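Touchline discipline in the county league: the new tariff

2008-02-05

The league has published the revised disciplinary tariff for the second half of the season, and since I keep the bench log for Larkthorpe I have had to read all of it. It runs to 18 pages. Most of it repeats the October version with the clause numbers moved along by one. The parts that have changed are the ones that apply to people who are not playing, and these are my notes on them.

The technical area. The old wording said that substitutes and staff should remain "in or close to" the marked area. Referees read this in different ways. At Tarngate last season the whole of our bench stood level with the halfway line for most of the second half without a word being said, and at Leemans two weeks later our physio was cautioned for fetching a water bottle. The new wording drops "or close to". One person may stand at the front of the area to give instructions. Everyone else sits. A substitute who is warming up is outside the rule provided he is behind the goal line or along the far touchline, and is wearing a bib.

The unit of offence. Previously each individual was reported separately, and the club paid for each report. Under the new tariff the referee can report the bench as a single body. A first bench report brings a written warning. A second brings a fine, and a third in the same season doubles it and requires a club officer to attend a hearing. Reports are counted over league and cup matches together. I asked whether the count is wiped at the halfway point, given that the tariff only takes effect now. The reply was that it is not, and that bench incidents already reported individually since the start of the season will be converted, one match to one bench report. On that basis we begin the second half with one. Rodedum begin with two, which may explain how quiet they were against us.

The fines. There is now a ceiling of 900 pounds per club per season for bench offences. There was no ceiling before. For comparison, the league's accounts give total fines last season of 3,979 pounds across both divisions, and nearly half of that was for late team sheets. It follows that the ceiling is unlikely ever to be reached by a club at our level. I assume it was copied from a larger league's rules.

Entering the field. This is the change I think matters most. Any member of the bench who steps over the touchline while the ball is in play is to be reported, even if there is no contact with play and no protest. Celebrations are included. The treatment of an injured player still needs the referee's signal, as before, but the number of people who may come on has gone from three to two, one of whom must hold a first aid certificate. We have two certificate holders. If one is away and the other is playing, we are in breach before the match starts. Elaheh Soltani, who looks after our second team, raised this at the captains' evening and was told that the home side's first aider can be shared if both managers sign the team sheet to say so. This is not written in the tariff. I would get the signature anyway.

Appeals. The form is now numbered 403 and has to arrive within seven days of the notice, with the deposit. The deposit is returned if the appeal succeeds in full. If the fine is only reduced, the deposit is kept. A club appealing a small fine can therefore win a reduction and finish worse off, and I would advise against appealing anything below the deposit unless the report is wrong on the facts.

I have changed our log sheet to match. It now has a column for who was standing, a column for warnings given by the referee or his assistants with the minute, and a line for both managers' initials. The old sheets can still be used for friendlies, which the tariff does not cover.
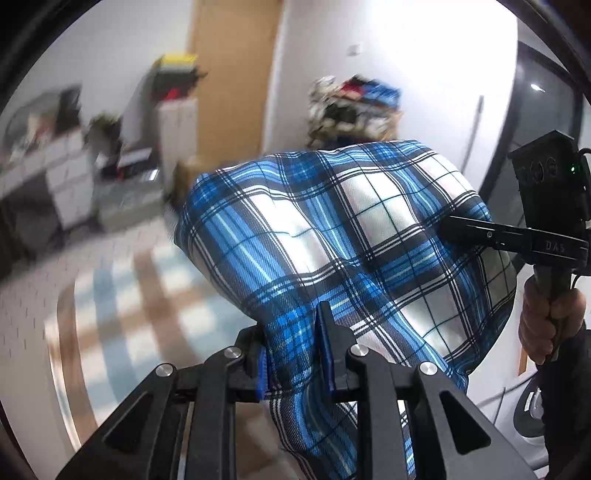

Bibs are the last item, and the tariff gives them a paragraph of their own. The colour must differ from both teams' shirts and from the referee's, and a bib may not be patterned in a way that repeats either side's colours. No test is given for what counts as repeating. A blue, charcoal and white plaid like the one here would seem to fall foul of it against any side in blue or in white, if the paragraph is read strictly. Plain orange avoids the argument. Our present set is yellow and will do everywhere except Leemans, who play in yellow at home, so I shall ask to borrow theirs on the day.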